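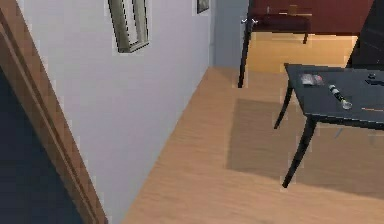
Figure 1. Simulated view from the doorway towards the grey table, bottle lying on its side.

4.2 The doorway fault

The aim of this stage was for our simulated robot, Hunura, to drive through the door, stop at the grey table and pick up the bottle. We ran the task 108 times in the Irville house model. Most of the early runs were fine. The trouble began when we let the robot choose its own path instead of following the one Aminu had drawn by hand.

On the new path Hunura cut the corner and clipped the door frame with its base. The wheels kept turning, so the position estimate kept moving forward while the robot stayed put. It then reached for a bottle that was well out of range and held its arm out until the run timed out at 2,000 steps. Nothing in our code told it to stop. On a real robot that would mean a stalled motor, and an arm stuck out across a doorway at about table height.

Leonora Ignacio found the cause in the map file. The door frame had been saved with its colour and shape but no collision margin, so the planner treated the opening as wider than it was. Aminu Olatunji had copied the file from the Grultwood model in April, and neither of us checked it.

We made two changes. The frame now has a margin on both sides, and the robot halts if its wheels turn but the camera view does not change — Dr. Panganiban suggested this check. After that we had three more contacts, all at low speed, and the robot halted each time. We have not yet tested the check with the lights in the model turned down.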